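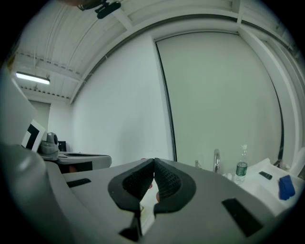
Subject: Re: [latholm-readers] October pick, and the ebook question again

On the ebook question, I have gone over to the dark side. My Kong reader holds 3000 books, of which I have read 6, and I feel well-read every time I pick it up.

> I'm 45 pages into Fultetti and so far a man has
> inherited a lighthouse and been rude to a goat.
> Does it get going? Also, is anyone reading it on
> a screen? The library's paper copy has a wait
> list and smells like soup.

It gets going at page 80. I know that's a lot to ask. The goat matters more than you'd think, so be nice to her. The lighthouse is mostly there to be looked at moodily, and once you accept that, the middle goes by fast. I cried at the ferry chapter, on the bus, next to a teenager who moved seats.

My one real complaint is the letters. Every character writes the same letter, down to the semicolons, including the one who is supposed to be nine. Nullamik, the last book by the same author, had this trouble too, and I forgave it there because there was a shipwreck.

As for reading it on a screen, the text is fine but the map at the front is a gray smudge. If you care where the island is, look at the soup copy first. Footnotes jump you to the back of the book and then leave you there to find your own way home.

I'm happy to talk endings once everyone is done. Please put SPOILER in the subject line this time. Some of us are still sore about the last one, and by some of us I mean me.

Can we start at 7 instead of 6? I keep arriving with my dinner in my coat.

--
To leave this list, send a blank message with "unsubscribe" in the subject.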